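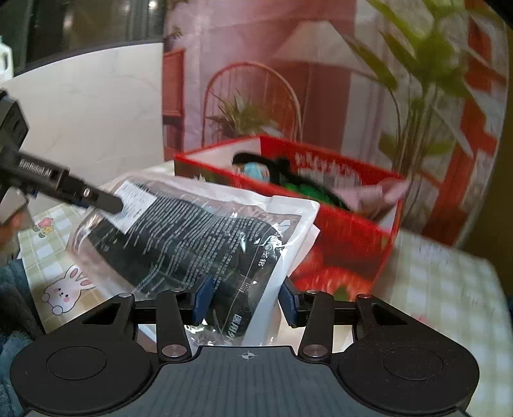
RIIS TO REPLACE PAPER PACKING SLIPS WITH SINGLE-SHEET RETURN FORM AT BANTON WAREHOUSE

CITVILLE, 9 Mar 2000 - Riis, the mail-order supplier of household textiles and knitting goods, will change the way customer returns are handled at its Banton warehouse. The new procedure applies to all orders shipped from Banton from the first working day of July. Orders shipped from the Citville store are not affected.

Under the present system each parcel carries a packing slip, a return slip and a separate address label. The customer fills in both slips and sends one back with the goods. The warehouse then enters the order number by hand. In the last review period Riis received 2,406 returned parcels at Banton. Of these, 1,909 contained a return slip that could be matched to an order on first reading. The remainder had to be set aside and traced by name and postal code.

The new form is a single sheet with a peel-off label. The order number, item numbers and customer address are printed on the sheet when the order is packed. The customer marks the items being returned, circles one reason code for each item, and places the label on the outside of the parcel. The order number also appears on the label, so a parcel can be assigned to an order before it is opened.

"Tracing has been the slowest step in the returns room for as long as I have worked with the figures," said Rajitha Sarkar, operations manager at Riis. "Most unmatched slips were complete except for the order number, which sat in a box most people took to be for office use. We have removed the box."

Reason codes

The list of reason codes has been shortened. The former list had separate codes for color, shade, and color not as shown in the catalog. These are now one code. Codes for size, fault, wrong item sent, and no longer wanted are kept. A written comment may be added but is not required for a refund.

Returns marked as faulty will be inspected on the day they are opened. Returns under the other codes will be inspected in order of arrival. Knitted and woven goods will be checked for pulled threads and stretched edges, refolded, and returned to stock if they pass. Goods that do not pass will be sold through the clearance section of the catalog at Citville.

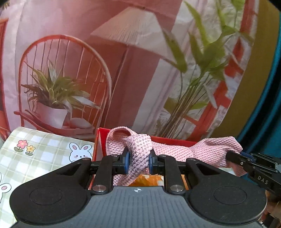 Refunds will be issued to the original method of payment once inspection is complete. Customers who paid by check will receive a check. Exchanges will be treated as a return and a new order, and the second shipment will carry no postage charge where the reason code is fault or wrong item sent. Yarn sold by dye lot can be exchanged only while the same lot is in stock.

Trial results

The form was tested with a batch of 200 orders, of which 40 came back as returns. All 40 were matched to an order without tracing. Two changes were made after the trial. The peel-off label was moved from the bottom of the sheet to the top right corner, and the type size of the return address was increased. Aksel Kjærgaard, who designed the form, also replaced the glossy stock used in the trial with an uncoated paper that accepts ballpoint ink.

Printing will be carried out by Grisach under a supply agreement covering the form, the label backing and the printer ribbons. Grisach will deliver blank sheets to Banton in sealed cartons. Order details will be printed on site by Riis.

"The adhesive was the main technical question," said Costel Bălan, account engineer at Grisach. "The label has to lift cleanly from the sheet after storage in an unheated building and still hold on a plastic mailing bag or a reused carton. The grade we selected did both in our tests."

Changeover

Old return slips will be accepted until the end of the year. Customers holding an old slip should write the order number, found on the invoice, in the upper margin. Customers who have lost their slip may request a new form by mail or by telephone. The standard return period for unused goods does not change.

Warehouse staff at Banton will be trained in two sessions before the changeover. The returns room will be rearranged so that parcels move in one direction from the receiving door to the inspection tables, with a separate rack for parcels that arrive without a label. Grímur Oddsson will supervise the room during the first weeks and will report weekly totals to the Citville office.

No decision has been made on the use of the form for orders from the Citville store, where most returns are made in person.

About Riis

Riis sells bed and table linen, curtain fabric, yarn and knitting supplies by catalog and through its store in Citville. Its warehouse is in Banton.

Press contact

Lærke Vídalín
Customer Information, Riis
Citville

Sample copies of the new form are available to the trade press on request.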